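About Griltura

Griltura is a small repair and alteration workshop for outdoor clothes, founded by Yoga Liew in a back street of Tarigan.

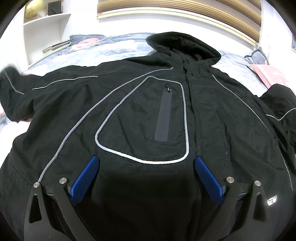 Before the workshop, Yoga was working nine years as a pattern cutter at Juron, where she learned how a garment is built from the inside. When the factory moved away, she bought two of its old sewing machines and started to take repairs from her neighbours.

Today we are five people. We change zips, close tears, replace worn cuffs and shorten sleeves. Last year we repaired 1,344 pieces, and 136 of them came by post from Borkorari, where we have a collection point in the bicycle shop. A usual repair takes eight working days. In October, when everybody remembers the winter, please allow up to 400 hours from the day we receive your parcel.

We give a price before we begin, and we do not start without your agreement. Leather and down sleeping bags we cannot accept at the moment.

The shop is open in the mornings. For the post service, please write your name and telephone number on a paper inside the parcel.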